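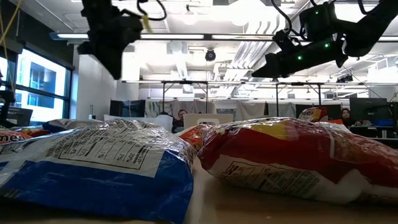 I've been meaning to write this up since Friday, so get comfortable, it's a thread about road trip food, and more specifically the bus from Grinden to Lundine (and what I have learned to pack for it over the years).

First you need to know that the ride is 6 hours if the pass is clear, and there is exactly one stop, at Guturmont, where the driver gives you enough time to stretch or to buy something, and you have to pick. I always pick stretching. My knees made that decision for me a while ago.

So everything you're going to eat, you carry on. My mother used to send me off with boiled eggs, bless her, and I loved those eggs, but please don't bring boiled eggs on a bus. I say this with all the affection in the world for my mother and for you.

Chips are the classic and I will defend them. They're salty, they pass easily across the aisle, and a shy kid who won't say hello will nearly always hold out a hand for one. Go for several small bags over one giant one. The giant one opens down the side somewhere past the first tunnel and then you're wearing it.

One thing about altitude! The bags puff up like little pillows on the way to the pass. The first time it happened to me I thought mine had gone bad and I very nearly threw it out. It's only the air inside. Open it slowly and point it away from your neighbor.

My seatmate this time was a retired piano tuner named Bülent Ekinci, and he had the best system I've ever seen. Flatbread rolled around white cheese and mint, each roll twisted up in wax paper like a candy. He gave me two. I gave him half my pretzels and felt I'd come out way ahead.

He told me he's taken this same bus every June for years to see his sister, and he still gets excited at the bend where the lake shows up. I'd been looking at my phone at that bend on every trip I can remember, so I put it away, and oh my goodness. Go sit on the left side.

Fruit: grapes yes, clementines yes (the whole bus smells wonderful), peaches absolutely not, unless you've packed a towel and a change of shirt. Bananas are fine for the first hour and then they're a problem you have to carry.

Something sweet for the last stretch, after the toll road, when everyone goes quiet and a bit grumpy. I buy the sesame brittle from Tannous, the bakery behind the station in Grinden. Get there before 8 in the morning or you'll be standing in line with your suitcase, watching the bus load up without you. Ask me how I know.

Water, obviously, but small sips. There's no restroom on the older buses and you won't find out which kind you've got until it pulls in.

My friend Rawan Nseir read this before I posted it and says I forgot napkins. She's right, I always forget napkins. Bring napkins! And if you ride this route too, tell me what you pack, I'm going back up at the end of the month and I'd love to try something new.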